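T-shirt

A T-shirt is a light pullover top with short sleeves and a round neck, usually knit from cotton. It gets its name from the shape it makes when you lay it out flat, arms and all. I've been looking after this entry since May, and I still get letters about the hyphen (keep it, please!).

It started out as underwear, and plenty of older folks still think of it that way. Most are jersey knit, which stretches nicely — and curls like mad the second you cut it. My oldest one came from a market stall in Bruvthorpe and has outlived 2 washing machines.
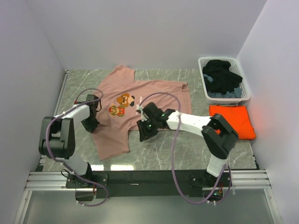
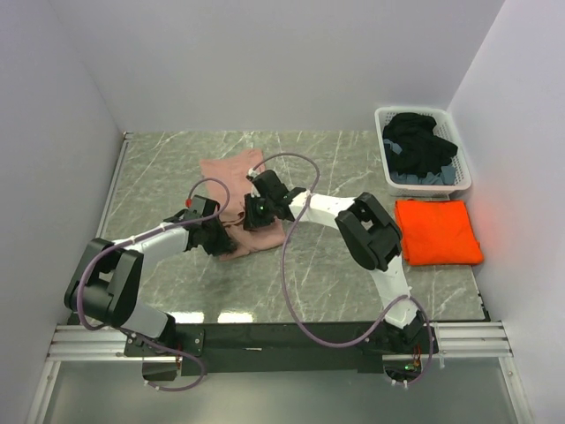
Spyros Ionescu writes that I've skipped the neckband, and that a ribbed one keeps its shape far longer than plain jersey does.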